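3.2 Placement of vessels in the home

The second part of the interviews was about where people keep their painted pots when they are not in use. We expected that most owners would answer "in a cupboard", because this is the answer given in the older study of Segers. In our group it was different. Of the 96 households which we visited in Vorklow and Fedden, only 23 kept their pots behind a door. The others kept them in the open, and most often in the kitchen.

The reasons were not always easy to collect. Several owners said at first that they had never thought about it. When we asked again later in the visit, they spoke about habit, about a parent who had done the same, or about the colour of the wall. One woman in Fedden moved her pot every January to a different room and could not say when she had started. We coded such answers as "custom without stated reason", and this category became larger than we had planned for in the pilot.

We also asked who in the house was allowed to move the pot. In Vorklow the answer was nearly always one person, usually the oldest. In Fedden the answers were more mixed, and in 10 households the children did it as part of the cleaning. Brock MacPherson, who did the visits in Fedden, noted that in these homes the pots had more small damage on the rim, but the owners did not seem to be troubled by it.
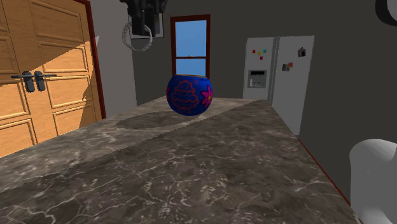 Figure 4. Decorated pot on a marble kitchen counter (computer rendering).

The light in the room was named by owners more often than any other practical matter. Many of them believed that a painted surface will fade if it stands near a window, and they chose the place with this in mind. Others wanted the opposite, and said that a dark glaze looks "dead" without daylight. A strongly coloured body, such as the deep blue one in Figure 4 with its red scalloped lines and pink flower, was the type for which this second opinion was heard most. Where direct light reaches a counter, the shadow of the vessel also becomes a part of how it is seen, and two owners in Vorklow mentioned this without being asked. We did not measure fading and can say nothing on whether the fear of it is justified.

A smaller group of answers was about safety. Owners with a stone counter were more careful than owners with a wooden one, as they felt that a pot which tips over on stone is lost. Six of them put a cloth under the pot. The cloth was in most cases folded to a neat square and was washed together with the kitchen towels, so it seems to belong to the kitchen and not to the pot.

Pots bought from the Timmermans workshop were treated in the same way as inherited ones, with one exception. Inherited pots were seldom used to hold anything, while the bought ones often held spoons, dried herbs or keys. This agrees only in part with the earlier findings from Nernitico, where both kinds were in daily use. The households there were younger, and many of them rented their homes, so the two groups should be compared with care. The question of use is taken up again in Section 3.3, together with the answers on cleaning and repair.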